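Moving the Brurnville Business Directory to a New Host

18 Apr 2019

The directory site is moving to new hosting in the second half of May. We have been with the same shared plan at Prustero since the site was a single page of phone numbers, and it has done the job. The plan is being retired, and the replacement they offered costs more and gives us less storage. After comparing three quotes we have signed with Rudier for two years.

If you only read the directory, you don't need to do anything. The address stays the same and your bookmarks will keep working. If you have a listing, or if your own small site sits under ours, please read the rest.

There are 454 listings at the moment. All of them will be copied over as they stand, including opening hours and links. We will freeze edits for two days during the copy. You will still be able to log in during the freeze, but anything you save will be lost. The exact dates will be sent to the email address on your account, so check that it is one you still read. Last year's renewal notice bounced from 22 accounts, and most of those were old addresses from internet providers people had left.

Passwords will not carry over. The old system stored them in a format the new one can't read. The first time you log in after the move, click "Forgot password" and set a new one. The reset link works for an hour.
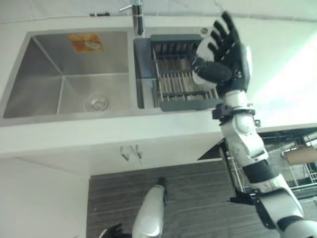 Laimutė Mockus wrote to ask whether the member sites would get security certificates this time, as her customers keep seeing the "Not secure" warning and two of them had phoned her about it instead of filling in the order form. She would also like to know if she has to pay for it separately, the way she did in 2017.

Yes to the first and no to the second. Every site on the new server gets a certificate, and it renews without anyone having to log in. If you bought one yourself from another company, let it run out and don't renew it. Once the move is finished, go through your pages and look for pictures or forms that still load from an address starting with http. Those will bring the warning back even with a certificate in place. Changing them to https is usually enough.

Email is handled separately. Mailboxes ending in the directory's name stay where they are for now. Vija Toom is changing the domain records and will leave the mail entries alone. If your domain is registered in your own name, you will need to change the records yourself. She will send you the two lines to paste in. The change can take up to a day to reach everyone, and during that time some visitors will see the old copy of your site and some the new one.

Please delete what you don't use before the freeze. The old server holds almost 170 backup files, many of them made by a plugin that was switched off years ago. We don't want to carry those across.

The Tautahi photo gallery plugin is not supported on the new server. Four member sites use it. Inese Vasiliauskas has tried two replacements and will write to those four directly.

Questions about listings go to Liis Laur, and anything about domains to Vija. Please put your site name in the subject line.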